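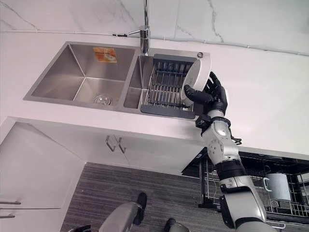

Court Companions wanted for the Branongate courthouse

10/12/25
By Pouran Sadeghi

If you have ever sat on a hard bench outside a courtroom, waiting for somebody in a suit to come out and tell you what just happened, you already understand most of what this job is. We are looking for four people to join us as Court Companions at the Branongate courthouse, and we would love to hear from you even if you have never worked near the law in your life. I hadn't either. I ran the front desk at a dental office before I came here, and I still answer the phone the same way.

A Court Companion keeps company with the families of victims, and with witnesses, while a criminal case is moving through the courts. You meet people at the door, show them where to go through security, find them a seat away from the other side's relatives, and stay with them for as long as the day lasts. Some days that is 40 minutes for an arraignment. Some days it is a preliminary hearing that gets called, put off, called again and finally moved to another date, with a grandmother who took two buses to get there. You will be the one who walks her back to the stop.

Most of our cases are serious ones. We work with families in homicides, shootings, robberies and fatal crashes, and you will hear hard things read out loud in a plain voice. I want to say that early in this notice so it isn't a surprise later. We will talk about it at the interview too, and anyone who decides at that point that it isn't for them will leave with our thanks and a cup of coffee.

What the work is like

These are paid, part-time positions at 23 dollars an hour. Most Companions work two or three mornings a week, starting at 8:15, and we set the schedule a month ahead as best we can. Courts don't always cooperate with that. If you need your hours to be exactly the same every week, please ask us about the office position that we expect to open in the spring.

On a usual morning you would pick up the day's list from our room on the second floor (go past the clerk's window and turn left at the drinking fountain – the sign on the door still says Records), read the short notes on each family, and then go down to the lobby. In the afternoon you write up a page or less on what happened and when the next date is. We call every family the same evening. Hooman Bahrami, our lead Companion, makes many of those calls himself and will teach you how he does it, including how to leave a message that doesn't frighten anybody.

You will not give legal advice. You won't guess at verdicts or sentences, talk about the evidence, or speak to reporters, and you will learn some kind ways of saying "I can't answer that, but I know who can." We are separate from the police and from the prosecutor's office, and we work with both of them every day.

Who we hope will apply

You need to be at least 19 years old, able to pass a background check, and able to get to Branongate on time without fail. You should be comfortable on your feet and on stairs, although we can work around this if you tell us what you need. A second language is a great help. We have families right now who speak Spanish, Arabic and Farsi at home, and we never have enough people who can sit with them and simply chat.

Beyond that, we care about how you are with people on a bad day. Retired nurses have done well here, and so have bus drivers, school secretaries and one wedding photographer. If you have lost someone to a crime yourself you are very welcome to apply, and we only ask that any case of your own has been closed for a year or more. Anyone with an open case in the county should wait, please, and write to us when it is finished.

Training

New Companions get paid training over four evenings in November at our Ovasby Street office, with supper included. We cover how a case goes from arrest to sentencing, what bail hearings and pleas sound like from the back row, how to listen, and how to look after yourself afterward. After that you will shadow Hooman or me in court until all of us feel ready. Last year our team sat with around 200 families, so there is always plenty to shadow.

How to apply

Send us a letter of a page or so telling us who you are and why this caught your eye. A resume is fine to include but we read the letter first. Please give the names of two people who know you well and aren't related to you, and tell us which mornings you could work. You can email it, or drop it off at the Ovasby Street office, where the mail slot is to the right of the door and sticks a little – push hard. We reply to every letter, though it may take us two weeks.

If you would rather talk first, call and ask for me or for Hooman. We are usually back at our desks by three.

Contact: Brirninel Court Companions, Ovasby Street office, Branongate | © Brirninel Court Companions | Back to top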